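Trellance Clip-On Floor Lamp Kit - Jultia Home

$169
In stock, ships within 4 business days
Finish: Warm Brass / Soft Black / Chalk

I'll be upfront, this is the lamp I use at home, so I'm not a neutral party. I started selling it in the shop after I'd had one next to my own couch for a whole winter and kept getting asked where it came from. So here we are!

The Trellance is a tall reading lamp with a weighted round base, a straight pole, and a head that clips on wherever you want it. Clip it high and you get a nice wash of light over the ceiling. Clip it low and it's a reading lamp for a chair, or for somebody sitting on the floor with a puzzle (that's me, most Sundays). You can move it with one hand, and the clip has a soft lining so it doesn't chew up the finish on the pole.

What's in the box

Base, pole in two sections, lamp head with clip, 12-foot fabric cord, one bulb, and a little hex key. Hang on to the hex key - it fits the screw under the base too, and you'll want it if you ever move house.

The light itself

The dimmer is on the cord and it's a slider, which I like a lot more than those tap-tap-tap buttons. At full brightness it's good enough for sewing or sorting black socks from navy ones. At the bottom end it's a proper evening glow, no buzz, no flicker that I've ever noticed. The bulb is a standard screw-in, so when it goes you can pick up a new one at the grocery store. If you swap in your own, stick to a dimmable LED or the slider will sulk.

Putting it together

Screw the two pole sections together, screw the pole into the base, run the cord through the guide loop and clip on the head. It's easier if you lay the pole flat on the floor first and stand it up at the end. Don't overtighten the base screw. Snug is fine.

Which finish?

Warm Brass is the popular one and it looks great with wood floors and darker furniture. Soft Black hides the cord best. Chalk is the new one for May, a slightly warm white, and I was on the fence about it until I put it in a room with pale walls - now I kind of want to trade mine in. If you already own the Ludow side table, Chalk is the match.

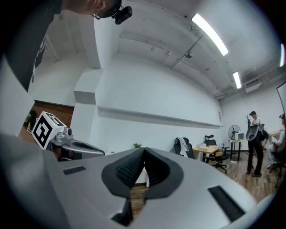 Two black finger pads, wood flooring in the gap below.

Good to know

The base is heavy on purpose. It sits flat on wood, tile and low carpet, but on a really thick shag rug it will lean a bit, so put it at the rug's edge. Felt pads are sold separately (the Yurchenko pack fits, and you only need one pack per lamp). The LED bulb that comes with it is rated for up to 2,000 hours, and the lamp is for indoor use only, please, including covered porches.

To clean it, use a dry cloth. On the brass, skip the polish completely, the coating doesn't like it.

Shipping and returns

The kit comes in one long box. If anything shows up bent or missing, send me a note with your order number and I'll get the part out to you. Returns are fine within 30 days as long as you still have the box - it's an odd shape and very hard to replace!

Add to cart
Add to wish list
See also: Ludow side table, Yurchenko felt pads, replacement fabric cord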